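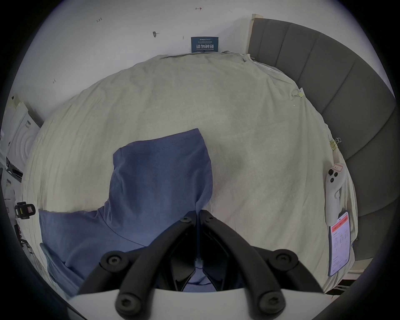
The blue one, laid out on the bed. Wide hem with the stitch line at the top.

Folding soft tops so they stay folded

lolham_laundry
Posted August 24, 2018
I have a lot of smooth, soft tops and I can't get them to hold a fold. Cotton tees are fine. I fold them in thirds, stand them in the drawer and they stay put. The soft ones slump over and by the end of the week the drawer is a heap. I fold on the bed because the kitchen table is too small. Is it my folding or the fabric?

Ganodia
Mostly fabric, but look at the puckers near the hem corner and the creases farther down where the two parts join. If you fold over those they get locked in. Smooth it from the join out to the edges first, flat hand, then fold.

ursu40
I would stop folding them on a bed. A mattress gives under your hands and the bottom layer shifts when you press. I use an ironing board with a towel over it. It's narrow, but you only need the width of one top.

lolham_laundry
I don't own an ironing board. I got rid of it in June when we moved.

Přemysl Skála
A bed is fine. I worked in a hotel laundry for years and on busy days we folded on whatever was flat. A fitted cover pulled tight works better than a loose blanket. Your problem is more likely the pinch. When you pick the fabric up by one point at the edge, the whole side pulls in toward that point and you lose the straight line. Hold it at two corners, lift, let it hang for a second and lay it down again.

ursu40
Hotel sheets are not the same thing as a slippery top. Sheets have some weight to them.

Přemysl Skála
We did uniforms too. Same method.

Ganodia
Two corners works for me on everything except long sleeves. Those I lay face down and bring the sleeves in before I touch the hem.

Sabina Rusnák
I gave up and roll them. Fold in half the long way, roll from the neck down, finish at the hem. They take up a bit more room but they don't fall over. I have 40 tops in two drawers that way.

ursu40
Rolling leaves a line across the front. I tried it for a month and had to steam half of them before work.

Sabina Rusnák
Mine don't get a line. Maybe you roll tighter than I do.

winham_b
Shoebox lid in the drawer, cut down to fit. The tops lean on the lid and not on each other. It costs nothing and you can keep folding in thirds.

lolham_laundry
Tried the two corners thing on three of them tonight and the hems came out straighter. They still lean. I'll cut up a shoebox tomorrow and if that doesn't do it I'll try rolling. Is there a good way to do the ones with a wide neck?

Sabina Rusnák
Hang those.

Ganodia
Agree on hanging, but use the padded hangers. Thin ones leave bumps in the shoulders.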